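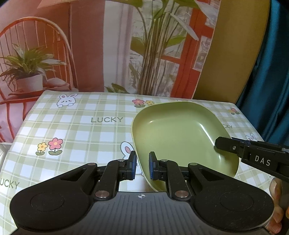
食堂テーブルの薄緑の大鉢。クロスは薄緑と白のチェック

ブレンリー共同食堂 > 助成事業 > 進捗報告

2021年2月2日　文・アイテン・オズカン(Ayten Özkan)

アスターステッド基金のみなさま、ごぶさたしています!前回の報告を出したのが11月でしたから、ずいぶん間が空いてしまいました。書くことはたまっているので、思いつく順にいきますね。

まず食器の件から。申請書で「取り分け用の大きな器」と書いていたもの、あれは結局、サラチ(Saraç)という小さな卸のお店にお願いしました。スケクネスの店も見に行ったのですが、あちらは白しかなくて、しかも縁が厚くて重い。両手で持ち上げて隣の人に回す、というのがうちの食卓の基本なので、縁は薄いほうが助かるんです。で、選んだのが冒頭の薄緑の大鉢です。真ん丸ではなくて、角を丸めた四角、といえばいいのかな。つやがあって、窓ぎわに置くと内側がぴかっと光ります。私はこの形がすっかり気に入ってしまって、用もないのに向きを変えては眺めています。

同じ形の大鉢は全部で7つ買いました。長テーブル1本に2つ置く計算で、残る1つは台所の控えです。控えなんて要るかなと迷ったのですが、サラダを和えるのにちょうどよくて、いまでは一番よく働いているのがこの控えかもしれません。

テーブルクロスも替えました。以前のものは濃い茶色で、染みは目立たないけれど部屋全体がどんより見えていたんですよね。今度は薄緑と白のチェックです。器と色をそろえたのは偶然で、別々に注文したものが届いて、広げてみたら「あら、合うじゃない」となりました。ビュレントさん(Bülent Kılıçarslan、会計と買い出しの担当です)には最初から狙っていたと言ってありますので、ここだけの話にしてください。

洗い替えは各テーブルに1枚ずつ。洗濯は私とビュレントさんで交代にしています。チェック柄は畳むときに線を合わせやすくて、これは予想外に楽でした。ただ、アイロンはまだ追いついていません。角のところに畳みじわが残ったまま敷いてしまう日もあります。アイロン台を買い足すかどうかは次の四半期に相談させてください。

食事の会そのものは、正直なところ計画どおりではありません。感染対策で、みんなで囲む夕食は冬のあいだ止めています。大鉢から取り分けるという形がいちばんやりにくい時期に、大鉢がそろってしまったわけです。そのかわり、持ち帰りの夕食に切り替えて、11月からこれまでに138食を渡しました。台所で大鉢にまとめて盛って、そこから容器に詰め分ける流れにしたら、これがなかなか具合がいい。鍋から直接よそうより、具の偏りがずっと減りました。レンズ豆のピラフと、焼きなすのサラダがとくに人気です。

困ったことも書いておきます。ひとつは置き場所。大鉢は重ねられることは重ねられるのですが、角が丸い四角なので、向きをそろえないとぐらつきます。今は棚の下段に、間に布巾をはさんで積んでいます。最初は上段に置いていて、背の低い私には下ろすのがこわかった!もうひとつは水切り台で、大鉢を2つ伏せるともういっぱいです。洗い物の多い日は、古いほうのテーブルに布巾を広げて、そこで乾かしています。

お金のことも少しだけ。器とクロスを合わせた支出は3,031ポンドで、送料も込みです。申請のときの見積もりに収まりました。領収書はビュレントさんがまとめて綴じてあり、写しを別便でお送りします。クロスのほうで安い生地に変えなかったのは私のわがままですが、何度洗っても色が落ちていないので、これでよかったと思っています。

それから、前回ご質問のあった椅子の件。まだ買っていません。みんなで座る日が決まらないうちに選んでも、間隔をどうとるかで必要な数が変わってしまうので、春まで待たせてください。今ある椅子は壁ぎわに寄せてあります。座面のがたつくものは、近所の方が順に直してくださっているところです。脚の先に貼るフェルトだけ先に買いました。これは雑費から出しています。

この先の予定ですが、持ち帰りの夕食は当分続けます。容器の返却がもう少し進むとありがたいので、受け渡しの机に返却用の箱を置き、献立の紙にも一言書き添えることにしました。それと、食卓を再開する日に何を盛るか、という話し合いをもう始めています。気が早いですよね。私は断然、ざくろを散らしたブルグルのサラダ派です。薄緑の器に赤が映えると思うんです。ビュレントさんはじゃがいもだと言って譲りません。

もしこちらへいらっしゃれるようになったら、ぜひ食堂をのぞいてください。テーブルにクロスをかけて待っています。次の報告には、献立の一覧とアイロン台の見積もりを付けます。

アイテン

最終更新:2021年、提出時に誤字を修正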